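Kids' Corner > How Things Are Made > Baskets

Why doesn't a basket fall apart?

2012-12-02

I've got a basket at my place that I use for all the bits and bobs that never seem to live anywhere. Last week I tipped it out on the floor and had a really good look at it, and I got completely stuck on one question. There's no glue in it! No nails either. So what's holding it together?

It's weaving, and you can do it yourself with strips of paper. One strip goes over, under, over, under. The next one does the opposite: under, over, under, over. Every strip gets squashed between its neighbours, and all that rubbing (grown-ups call it friction) stops them sliding about. One strip on its own is floppy. Weave 12 of them together and you've got a mat you can pick up by the corner.

Wicker is the word for weaving with bendy stems. Lots of it is made from willow, which can be soaked in water until it will curl around a corner without snapping. When it dries, it stays in the shape you gave it. Clever, hey? Cane and rattan get used too, and some baskets are made from twisted paper, so have a squiz up close at yours and see if you can tell.

A plain rectangular one is my favourite sort for tidying. You can pop a roll of something and a box in side by side, and the raised rim helps stop them going over the edge when the basket's on a tilt.
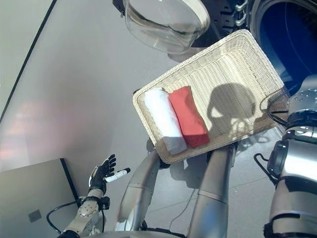 Ming-te Tang reckons the rim is the hardest bit of the whole job, and that on a first basket the ends poke out everywhere like a bad haircut. I believe it! The rim has to tuck all those loose ends away, and it makes the top edge stiff as well. Push gently on the side of a basket halfway up, then push on the rim. Which one gives more?

Now for your turn. Cut some paper strips, each 25 centimetres long, in two colours. Lay one colour down in a row and weave the other colour through. Push each strip up snug against the last one before you start the next. Fold the ends over and tuck them in at the back, and there's your rim, sort of. My first go had a big gap in the middle and I still use it under my mug.

Comments (3)

Nighat Jatoi: We did this with newspaper and it worked a treat. Roll it up first, it's much stronger.

Mason: mine has 300 strips and it is taller than my dog

Memon: Can you do one on knots next please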